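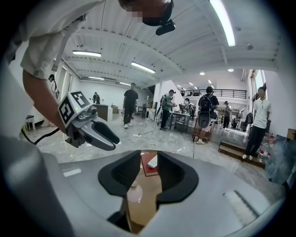 Step 2: Clear the tabletop

Take everything off the table before you wipe it. Books go first, along with anything small resting on top of them. Lift the small item off and set it to one side, then move the book. If you slide the whole stack, the top piece usually ends up on the floor.

Clear cups and bottles are easy to miss on light wood, so look for them from a low angle. Carry them to the sink with one hand underneath.

Step 3: Wipe the wood

Wring the cloth until it stops dripping. Work with the grain, from the far side toward you, and dry right away with a second cloth. Old cup rings may need a little dish soap – use 3 drops in a bowl of warm water, no more. Leave the table bare for 14 minutes.

Step 4: Put things back

Books go back flat, spine facing the chair. Small items go on top only if they are used every day. Everything else belongs in the drawer or on the shelf by the door. Keep cups at least 6 inches from any paper.

If the surface still feels sticky, repeat Step 3 with fresh water. Waxing is covered on the next page.

Written by Consolacion Rivera
Updated 21 Mar 2020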